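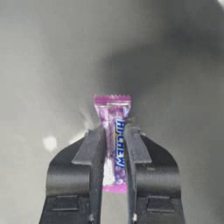 My old thermos flask stopped keeping tea warm in February, so I had to choose a new one. I am a slow buyer. My sister, Sewwandi Uddin, says I would compare two teaspoons for a week, and she may be right.

I bought a Sekeo and a Brirent from the same shop in Drosbridge, with the agreement that I could return one of them unused. Of course I then used both, so now I own both. This is my own fault.

My test was very simple. I filled each flask with boiling water, closed it and left it on the kitchen shelf for 5 hours. I did not open the lids in between, as I did the first time, when I spoiled everything by looking. After that I measured with the thermometer I use for making yoghurt. The Sekeo was warmer, but only by 2 degrees, and I could not feel this in a cup of tea.

The bigger difference is in the lids. The lid of the Brirent has a small button, and some tea always stays under the button. After nearly 45 days of daily use it began to smell, and I must now take it apart with a toothpick every evening. The Sekeo has a plain screw lid with one rubber ring. It is boring and it is easy to wash.

Both say 400 ml on the bottom. I checked with a kitchen jug, and the Brirent holds this much only if you fill it to the very top, where the lid then pushes the tea out over your fingers. The Sekeo has a little space left.

I take the Sekeo to work now. The Brirent stays at home for soup, which it does quite well, if the soup has no rice in it. If somebody knows where to find spare rubber rings in this size, please write to me. The shop told me they do not order them.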